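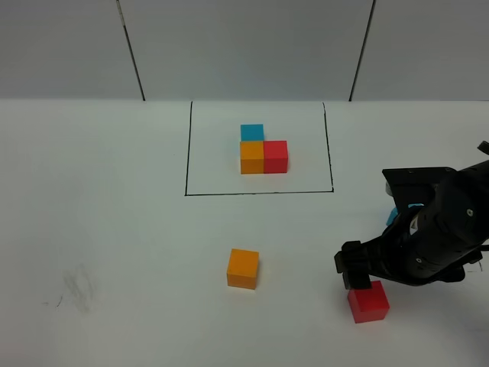 Notebook, Galero table, May
Written by Biljana Ionescu

Started 9:20, finished a little before lunch. The subject for today was the corner pattern (card 97 in our box) and after this the condition of the table surface, which I had promised to look at since April.

Corner pattern

The card asks for an L from three cubes: orange in front, red at its right side, blue behind the orange. The faces must touch. The card does not say anything about the place inside the rectangle, only that no cube may stand on the line.

I built it toward the back of the rectangle. When the pattern is close to the back line it is easier to judge if the row is straight, because the eye compares it with the line and with the bottom of the wall. When I built it in the middle I made the row a little turned and I noticed this only when I walked around the table. For people who do the card the first time I would suggest to begin at the back also.

The weak point is the blue cube. From the front side of the table the orange one hides a large part of it, and mostly the top is visible. If the blue is a few millimeters too far to one side, you do not see this well from the chair. I checked it with the short ruler, laid on the left side along the orange and the blue together. The ruler should touch both cubes on the whole length. I think this check should be written on the back of the card. At present the card has only the drawing from the top, and new people put the cubes by feeling and are then surprised that we call it not correct.

The second orange cube stays outside the rectangle, on the side of the person who is working. It is the "wrong" cube: same size, same color, not needed for the pattern. Before, we used a green one for this and it was too easy, people ignored it immediately. With the orange one they must look where it stands and not only what color it has. I prefer this and I want to keep it for all the cards where orange is used.

One remark about the instruction text. It says "leave the extra cube." In the practice round this was understood in two ways: leave it alone, or leave it inside with the others. Better text: "Do not move the cube which is outside of the rectangle." Longer, but it can be read only in one way. I have written this in pencil on the card, please do not erase it before we print again.

Time for building: up to 2 minutes with the ruler check, and much less without it. I do not think time is important for this card, I write it only to plan the morning sessions.

The rectangle

The lines are still the ones drawn by hand with the thin black marker from Benavides. They are good enough. At the lower right corner the stroke goes a bit past the bottom line and makes a small hook. I asked myself if I should clean it away. I left it, because the last time I cleaned one corner I took off also a piece of the side line, and the repaired part was thicker than the old one. A thicker part is worse than a hook, in my opinion.

The back line is nearly at the wall. This was my mistake when I drew it, I measured from the front edge and I did not leave enough space at the back. It is not a problem for the cubes but it is not comfortable for wiping, since the cloth goes over the line each time. For the next drawing:

- measure from the wall, not from the front edge
- leave a free strip of three fingers behind the back line
- use the long steel ruler, and lift the marker before the corner
- wait until it is dry before anybody puts a sleeve on it

Tape was proposed again by the people in Conville. I am still against tape. It has an edge, and when a cube is pushed over it, the cube tips or stops. The drawn line has no height.

Table surface

I went over the surface slowly with the desk lamp held low at one side. The top is smooth and matte, and I am happy with how flat it is, the cubes do not rock. But it is not clean in the way I would like. There are some marks and small bits of dirt on the white, and on white you see each of them. From the chair I had not noticed it.

What I tried on the marks, in this order: dry cloth, damp cloth, damp cloth with one drop of dish soap, white eraser. The eraser worked best on the gray rubbing marks. I did not use alcohol anywhere near the rectangle and I ask the others also not to do it, it takes away the marker in one wipe.

For the small bits: do not blow. It only moves them to the back, where the table meets the wall, and from there they return. The soft hand brush, always from the wall to the front edge, and then the dustpan. I suspect a part of them is from the cubes themselves. If I rub the edge of a wooden cube with my thumb above a sheet of black paper, a little dust falls on the paper. The newer cubes from Hanumix seem better in this, the edges were sanded more carefully, but I compared only a few and I would not promise it.

The color of the surface changes depending on where you stand. One side looks more white and another more gray, also after wiping, so it is the light and not dirt. I write this so that the next person does not scrub there for half an hour as I did.

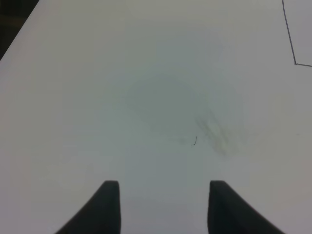 To do before the next round

- Correct the text of card 97 and put the ruler check on the back.
- Look through the other cards with orange for the same problem with the word "leave."
- Wipe all cubes with a dry cloth before they go back to the box. Not damp, the paint on the red ones became sticky once.
- Order one more white eraser, the old one is nearly finished. The order form is number 251 in the folder, it is the same form as for the markers.
- Ask Hanumix if they can send orange cubes from the same batch. If the two oranges are different in tone, people will use the tone to decide and the card has no sense.
- Decide together: new rectangle now or after the summer. I vote for after, the present one is ugly only in the corner.

The short ruler is back in the drawer, left side. The black paper I have kept on the shelf with the dust still on it, if somebody wants to see.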